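Can a machine fold the laundry yet?

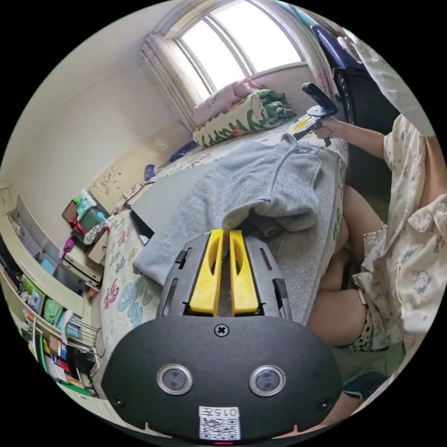
Reinhold Lenz has spent years on that question at Dustel, and his short answer is no. "It can fold a towel," he says. "A sweatshirt is another matter."

Sleeves are the trouble. They twist, hide under the body and never land the same way twice. In January his team gave its software, Flurkitz, 300 tries at one sweatshirt on a table. It got 50 right.

"On a bed it does worse," Lenz says. "The surface gives, and there's a pattern on the sheet."

Would he buy one for his own home? "No. I fold a shirt in a few seconds and I don't enjoy it, but it gets done." He expects towels and pillowcases to come first, probably in hotels.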